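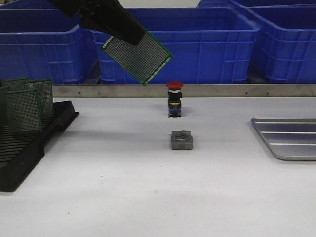

Tutton opens parts sorting center in Promcombe

PROMCOMBE, 1 February 2018 – Tutton, which supplies electronic parts to schools and repair shops, has opened a sorting center for surplus circuit boards in Promcombe. The site takes in unused boards from workshops and manufacturers, checks them and sends them out again for teaching and prototype work.

The first boards to go through the center are blank prototyping boards, the kind with a grid of plated holes that lets users build a circuit by hand. Many are left over when a project ends and sit in storage for years. Tutton will accept them in mixed lots of up to 1000, with no need to sort them by size first.

Boards arrive in stackable plastic crates and are checked one at a time at a work table. Those with cracked corners or damaged holes are set aside for recycling. The rest are grouped by size and packed in sets of 80.

The center has 9 work tables and room for over 200 crates. It will also handle stock from Tutton's older warehouse in Cáceres, which will stay open for orders in Spain and Portugal. The Cáceres stock is due to be moved in stages, ending in August.

Orders and incoming lots will be tracked with Prirkus, the company's own stock list, which customers can search online. Each set is listed with board size, hole spacing and whether the plating is on one side or both.

Schools can order single sets. Repair shops and other business customers need an account, and current account numbers remain valid. Collection of surplus boards is free within the Promcombe area; senders elsewhere pay their own shipping.

Contact: Tutton Press Office, Promcombe | © 2018 Tutton. All rights reserved. | Back to top

This site uses cookies. By continuing to browse, you agree to our use of cookies. Accept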